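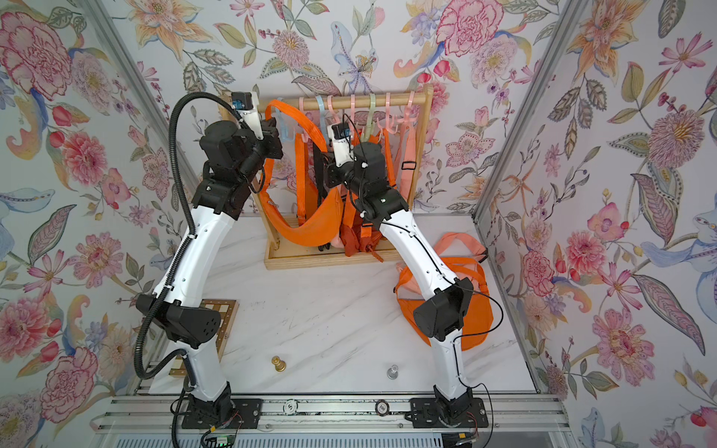

What happened to old Vinden? (the town that wasn't there any more)

marshlander_k
Right, I have spent my whole weekend on this and I need to talk to people who won't glaze over. Does anyone here know the story of Vinden? Old Vinden I mean, the one on the river, before everybody ended up on the hill at Hollis.

I grew up two villages away and all we were ever told at school was that "the sea took it". Then last month I walked the bank from Hollis down to the bend in the Dandow with the winter sun really low, and the whole field lit up with shadows. House platforms! A street, dead straight, with a dog-leg at the end where I think the church must have been! I stood there grinning at a field for so long that my flask went cold.

So the sea didn't take it, it's right there under the sheep. What did happen? I've read that it had a market charter and its own quay, and that it was still paying its dues in the thirteenth century. Then it goes quiet. I'd love to hear any theories, and reading suggestions too.

Kylie Tuhiwai

oldquay
Oh good, a Vinden thread. The usual answer is silting. The Dandow used to run in a big loop to the west of the town and ships could come right up to it. Once the loop was cut off (a flood, or somebody digging a short cut, take your pick) the quay was left facing a muddy ditch. No ships, no tolls, no reason to stay. You can still trace the loop as a line of willows and a boggy hollow where the tractor always gets stuck.

The sea story is a mix-up with the storm that wrecked the salt pans further down. That one is well recorded, but it was nowhere near the town.

tithe_and_error
I'd push back a bit on the silting. It's a tidy story and it gets repeated in every church leaflet, but have a look at the timing. The rents at Vinden were dropping a good generation before anyone complains about the river. The complaints start when the town is already half empty. If you stop scouring a channel it fills up, and you stop scouring it when there aren't enough people to do the work. So I think the silt came second.

What came first, in my view, is Hollis getting its own market. Same day of the week, higher ground, on the road. If you were bringing wool down from the hills, why would you go another hour through the wet to sell it?

oldquay
I'd want to see the rents before I bought that. Dropping rents could just mean the landlord was being less grasping. And the market at Hollis was granted to the same family who held Vinden! Why would they starve their own port?

tithe_and_error
To save the cost of keeping it up. Landlords did this sort of thing all over the place. A quay is expensive, a market cross is cheap.

FelicjaN
Hello all, long time reader, hardly ever a poster, but I can't resist this one. I've been transcribing the Hollis manor rolls for a couple of years as a hobby (some hobby, my eyes are ruined) and Vinden turns up all through them. You're both going to be cross with me as I think you're both partly right.

The thing that surprised me is how slowly it went. There is no bad year where everybody leaves. You get a cottage "in the lord's hand", meaning no tenant could be found, and then a few pages on another one, and then the one next door gets knocked through so that a single family has the two plots. By the end of the roll I'm on, there are 30 named tenants, and the same clerk's predecessor had listed 100 for the same street. That's all inside two working lives.

And they don't vanish! This is my favourite part. You can follow the surnames up the hill. The Vinden baker's family are bakers in Hollis. There's a woman called Alys at the Quay who is still called Alys at the Quay when she's living beside Hollis churchyard, miles from any water. I actually cheered out loud when I found her.

Felicja Nowicki

marshlander_k
ALYS AT THE QUAY. I am so happy. Please tell me you're putting this somewhere people can read it.

FelicjaN
Slowly! I have a typed version of the first roll and an index of people and plots. I need to check it against the original again before I let anybody loose on it, there are a few places where I've guessed at a word and I'd hate to send someone off chasing a guess.

fosseandfurrow
Can I throw the Romans in? There's a signboard by the car park in Hollis that says "a settlement here for 2000 years" and I've always wondered what it's based on. If Vinden started as a Roman landing place it makes the loss of it an even bigger story.

tithe_and_error
Based on one coin and a lot of hope, as far as I can tell. A coin can be dropped by anybody. The name doesn't help either, there's nothing Roman in it that I can see.

oldquay
Steady on, there's more than the coin. There's tile in the ploughsoil on the east side. I've seen it in the furrows myself, thick orangey stuff, and a friend who knows his tile was quite sure of it. You don't cart roof tile out to a marsh for fun. I'm not saying there was a town but somebody had a proper building there.

tithe_and_error
Or the medieval church was built with tile robbed from somewhere else, and that's what you're picking up. Plenty of churches round here have Roman tile in the tower. Happy to be wrong! I'd love there to be a villa. I just don't think it belongs on a signboard yet.

fosseandfurrow
Fair. Where would they have robbed it from, though? Hamodel?

tithe_and_error
Hamodel would be my bet. It's only just upstream and there's no argument about that one, you can see the bank and ditch from the lane. Load a barge, float it down, done before supper.

oldquay
I could live with that. Grudgingly.

marshlander_k
Updating for anyone who wants to go and see it for themselves, as I've had a few messages. Park in Hollis, go down the lane past the chapel and keep the hedge on your left. It's a public footpath the whole way but it is very wet at the bottom, proper boots needed. The earthworks start at the second gate. Please stay on the path when there are lambs about, the farmer has been lovely to everyone so far and it would be a shame to spoil it.

Best bit for me is the hollow way, which is the old main street. You come over a slight rise and suddenly you're walking between the house plots with the ground up to your knees either side. Go early or late in the day. I went back at noon to show my sister and it looked like, well, a field.

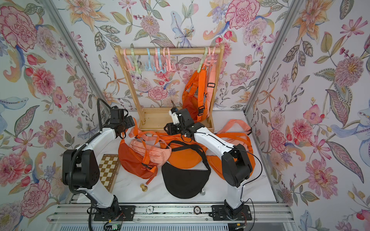
Can you take a metal detector on to the site? The earthworks are protected, so detecting there is out without official consent, and that goes for the riverbank up to the second gate as well.

hen_and_chicks
Lovely thread. My gran always said you could hear the Vinden bells on a still night before a storm. I know every lost town in the country has that one, but she really did believe it, and she wasn't a fanciful woman. Has anyone come across what happened to the real bells?

FelicjaN
There's one entry about them! The parish at Hollis pays a carter for bringing "the lesser bell" up the hill, and he gets extra for a broken axle. There's not a word about the greater bell. I've looked and looked.

hen_and_chicks
So it could be the one still hanging in Hollis? That has gone straight to the top of my list for the next open day.

oldquay
I'm sorry to say the Hollis bells were recast in Victorian times, all of them. Though the metal would have gone back into the pot, so a bit of Vinden is probably ringing away up there every Sunday morning service. Your gran wasn't so far off.

hen_and_chicks
I'm telling everyone this. Thank you!

saltpan_sue
Coming in from the salt side of things, I've always understood that plague finished the place off. My old local history teacher was firm on it. The whole lot gone in one summer, and the houses burned.

FelicjaN
I used to believe that too, but the court carries on sitting straight through. They have a bad time of it, and there are a lot of widows and heirs in the entries, then new tenants take up most of the plots inside a few years. The burning I've never found at all. Somebody would have mentioned it, this is a clerk who writes down every strayed pig.

saltpan_sue
Hm. I'm not wholly convinced a clerk up at Hollis would have cared what was burned down by the river, but I'll give you the pigs. I'd like to see the roll when it's ready.

tithe_and_error
I'd add that "plague did it" is said of nearly every deserted village and seldom holds up. People mostly drifted off later, when there was better land going spare.

fosseandfurrow
How big was it at its best, does anyone know? I have no feel for whether we're talking a proper town or a big village with ideas.

FelicjaN
My working guess is more than 700 people, going by the plots and allowing for families and servants. Please don't quote me on a signboard! It would have felt like a town, with the quay and the market and two places selling ale that were forever being fined for short measures.

oldquay
I think that's on the high side. A lot of those plots along the back could be yards or sheds with nobody living in them.

FelicjaN
Some of them, certainly. I've only counted the ones with a hearth mentioned, but I'd be glad to argue it out with the plan in front of us.

marshlander_k
Could we do that, properly, out on the site? I was thinking a walk in June when it's dried out a bit and the grass has been grazed down. Felicja could bring her list of plots and we could try matching the names to the bumps. I want to stand on Alys's doorstep.

tithe_and_error
I'm in. I'll bring the old estate map, or my copy of it. It's later than the rolls but it has the field names, and one of them is Quay Piece, which ought to settle where the water was.

oldquay
Quay Piece is on the wrong side of the willows for your argument, just so you know. See you there.

FelicjaN
Count me in too. I'll try to have the second roll read by then, there's a boundary dispute in it that goes plot by plot down the north side of the street.

saltpan_sue
Can I bring a dog? She's good with sheep.

marshlander_k
On a lead, of course! I'll put up a new thread when we've got a day sorted out.

Last updated: February 6, 2025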